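About Civden

Print this page | E-mail this page to a colleague

Civden is a small firm that writes and fixes the emails businesses send to people who have asked to hear from them. Newsletters, order confirmations, reminders, the message that goes out when somebody leaves a basket half full. We work from two rooms in Jakuvcombe and we have been doing it long enough to have grown suspicious of most of what gets said about it.

You may have read other pages like this one. They tend to promise that email is the best-paying channel there is, and they tend to back it up with a figure for the return on every pound spent. We don't quote that figure. We have tried several times to find out where it came from and have ended up each time at another firm's blog, which had it from a third firm's blog. It might be right for somebody. It has never matched the books of anyone who hired us.

What we do believe is more modest. If people gave you their address on purpose, and you write to them when you have something to say, some of them will buy things they would otherwise have forgotten about. That can be worth paying for. Whether it is worth paying us for is a question we try to settle in the first meeting, and quite often the answer is no.

How we started

Amos Blackwood set up Civden after several years in a larger agency, where he was in charge of what was called the engagement team. His job was to raise open rates. He raised them, mostly by writing subject lines that made people think something had gone wrong with their account. The charts looked splendid. Sales did not move, complaints went up, and the client renewed for another year on the strength of the charts. Amos left that November.

Hanane Metwally joined soon afterwards. She came from the other side of the table, having run the mailing list for a mail-order seed merchant, and had been sold to by firms like ours for most of her working life. She still reads every proposal before it leaves the building and crosses out anything she would have laughed at when she was the one being asked for the money. Some proposals come back rather short.

We now look after 59 lists. The smallest belongs to a piano tuner. The largest belongs to Ghasemi, a wholesaler of cooking pots and table goods, who came to us wanting to send more email and now send a good deal less.

What we don't trust

Open rates, to begin with. An "open" is recorded when a tiny hidden picture loads, and many mail programs now load that picture by themselves, whether or not a human being has looked at anything. Others block it, so a person may read every word and never be counted. We have seen lists with an open rate of 89 per cent and not a single order. We will show you the number if you ask, in small type, and we would prefer you didn't ask.

Personal touches are next. Putting a first name in the subject line was a novelty once. People have since worked out that a machine did it, and when the machine gets it wrong ("Hello, FIRSTNAME") they think less of you than if you had left it alone. We use names in receipts and appointment reminders, where a person would use them. Elsewhere we leave them out unless a test on your own list tells us otherwise, and so far such tests have been a good way of using up an afternoon.

Then there is the best time to send. You will find whole reports on this. They tend to agree on a mid-morning hour, so that is when everybody's inbox fills up. We ask when you can be at your desk to answer replies and send it then.

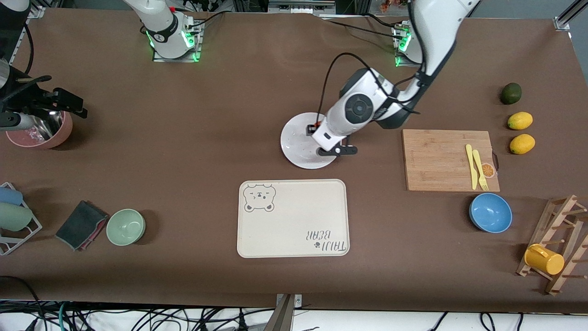
Layout is where we have most of our arguments with clients. A business with a lot to sell wants all of it in one message, and the result is fifteen small photographs in a grid, each with a button, on a telephone screen the width of a playing card. We ask people to choose. A long brown table covered with kitchen items, fruit and dishware gives the eye plenty to wander over, but if the thing you want to sell this week is the pink pot at one end of it, then the email should be about the pink pot, with one picture, a price, and a sentence or two on what it is like to cook in. The rest can wait its turn. Ghasemi's own buyers fought us on this for some time. They were right about one thing, which is that trade customers do like a full list now and then, so twice a year we send one, as plain text, with stock numbers.

We are doubtful too about what gets called automation. A welcome message that goes out by itself is sensible. A chain of eleven messages branching according to who clicked on what is usually a drawing on a whiteboard that somebody enjoyed making. We inherited one of these from a holiday firm and spent a week tracing it. Two of the branches led back to each other, and customers who went down either one would have been wished a happy birthday for as long as they stayed subscribed. We kept the welcome message and the booking reminder and switched off the rest. There were no complaints, from customers or from the firm.

And we don't buy lists, rent them, swap them or "append" them. Every so often someone rings up with a spreadsheet of addresses from a trade fair and would like to know if it's all right. It isn't, and apart from the law of the matter it doesn't work: the addresses are stale, the people are cross, and the mail companies notice and start putting your honest messages in the junk folder along with the others.

Brisia

We have built one piece of software, called Brisia, and we have mixed feelings about it. It began as a script Hanane wrote to find addresses on a list that hadn't clicked, bought or replied for a long while, so that we could write to them once, ask if they wished to stay, and remove them if they didn't answer. It now has a proper screen with buttons and does much the same thing.

Brisia makes lists smaller. This is a hard thing to sell, and we have met marketing managers who would rather lose a finger than see the subscriber count go down before a board meeting. If you pay your mailing provider by the head, though, the saving shows up on the next bill. We don't license Brisia to other agencies. Two have asked. It needs somebody to look at the results before pressing the last button, and it once proposed removing a client's own managing director, who had set up his mail to be read aloud to him in the car and so never clicked on anything.

Working with us

We start with a review of what you already send. You forward us your last few mailings and give us access to your sales records, and we write back with what we would stop, what we would change and what we would leave be. You can take that review away and act on it yourselves. A fair number of people do, and we would sooner have that than a client who resents the invoice.

After that it is a monthly fee, with a month's notice either way. There is no joining charge and no bonus for results, although we are asked for one fairly often. Bonuses sound fair until you have to agree which sales the emails caused. We have sat in those meetings at other firms. Everyone in the room has an opinion and a stake in it, and the customer who could settle the matter has long since forgotten why she bought the thing.

If you have fewer than 2000 people on your list, you probably don't need an agency at all. Write to them yourself. They know you, and they will forgive a spelling mistake. We run a half-day session in Jakuvcombe for owners of small businesses who want to learn the basics, which costs £50 and includes lunch. The lunch is sandwiches. We are not going to pretend it is a masterclass.

We turn down payday lenders, anything with a countdown clock that resets itself when you reload the page, and people who want the unsubscribe link in pale grey on white. We have also turned down one perfectly decent firm of shopfitters on the grounds that they had nothing to say more than once a year and knew it. They send Christmas cards now, the paper sort, and tell us these do very well. We have not seen the figures.

To get in touch, write to the office or telephone in the morning, when one of us will be there. We don't have a form, and reading this page won't put you on a list. We do write a newsletter of our own. It comes out when we have finished an argument about something, so it is irregular, and Amos would like it known that the gap this spring was not his doing.

Page last revised 29 May 2025

Print this page | E-mail this page to a colleague

Comments (4)

Rosemount Joinery
Came on the half day. Useful, especially the bit on subject lines. I've sent three newsletters since and had replies to all of them, though one was my brother asking to be taken off.

dtp_carol
You're a bit hard on send times. We sell to school offices and anything that lands after home time might as well not exist. It made a real difference to us when we moved it.

Hanane at Civden
Fair point, Carol. If your readers all keep the same hours then yes, it matters. I'd still be wary of anyone selling you a report on it. Will see if Amos can be talked into changing the paragraph.

M. Tolley
The e-mail this page link at the top opens a blank message for me with no address of the page in it. Bit awkward given what you do for a living.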